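When someone dies, the people who knew them often write a short piece called an obituary. You say it like this: oh-BIT-choo-air-ee. It tells other people that the person has died, and it tells them something about the person's life.

Obituaries are printed in newspapers and put on websites. Some are a few lines long. Some fill a whole page.

## What goes in one

Most obituaries start with the person's full name and how old they were. After that comes the day they died and the town where they lived. Then there is a part about their life: where they were born, where they went to school, what jobs they had, and what they liked to do.

Near the end there is usually a list of family members. You may see two phrases that sound strange.

**"Survived by"** means these family members are still alive. It does not mean they were in an accident.

**"Preceded in death by"** means these family members died earlier. "Precede" means "go before."

The last lines tell people when and where the funeral is, if there is one that anyone can come to.

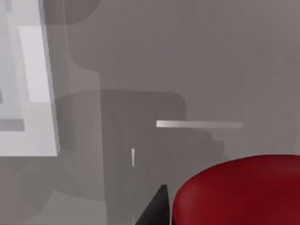
The part about a person's life is the hardest to write, and it is the part where children can help most. Grown-ups remember dates and jobs. Children often remember small things, and small things can go in. Say your grandfather had one color he always picked, for his hats and his car and his garden chairs. If it was a deep, shiny red like the rounded thing in the picture, you could tell the writer, "He liked red." That is a fact about him, and it may be one the grown-ups forgot to write down.

## Who writes it

Sometimes a son, a daughter, a husband or a wife writes it. Sometimes a person at the funeral home writes it after asking the family questions. At the newspaper in Drisville, a worker reads each one before it is printed and calls the funeral home to make sure the death is real and the name is spelled correctly.

Some people write their own obituary while they are alive. They keep it in a drawer or give it to someone in the family.

## One to read

This one was written by a granddaughter and her mother.

> Ezequiel Cifuentes, 83, of Drisville, died in June. He was born in Clandadero and moved to Drisville as a young man. He drove a delivery truck for Quintana Bakery for 41 years. He liked fishing, card games and very hot soup. He taught all of his grandchildren to whistle. He was preceded in death by his brother. He is survived by his wife, 2 daughters and his grandchildren.

The first draft was much longer. The newspaper charges by the word, and the family had written 303 words, so they took some out. They left in the soup and the whistling.
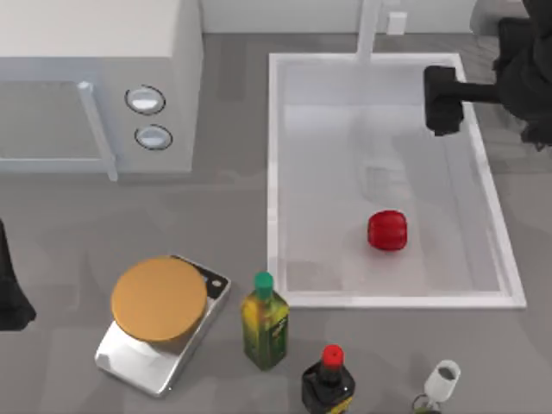 They took out the names of the streets he had lived on and a long story about a boat. The granddaughter wanted to keep the boat story, so she wrote it on a separate sheet and read it aloud at the funeral. A story that does not fit in the newspaper can be told in other places.

## If you want to help

Ask the grown-up who is writing it if you can add something. You can say it out loud and they can write it down. Here are some things to think about:

- What did the person cook, fix, grow or make?
- What did they say a lot?
- Where did you go together?
- What did you call them? Nicknames can go in an obituary.

You do not have to help. Some children want to and some do not. You can also wait and read it when it is finished.

It is fine to ask for a word to be explained. It is also fine to feel sad, or to laugh at a funny part, when you read it. Many families cut the obituary out and keep it in a box or a photo album. Libraries keep old newspapers too, so people can look up a relative who died long before they were born. The library in Clundel has a room for this, and you can ask at the desk to see it.

*Written by Laurinda Lobo, October 2025*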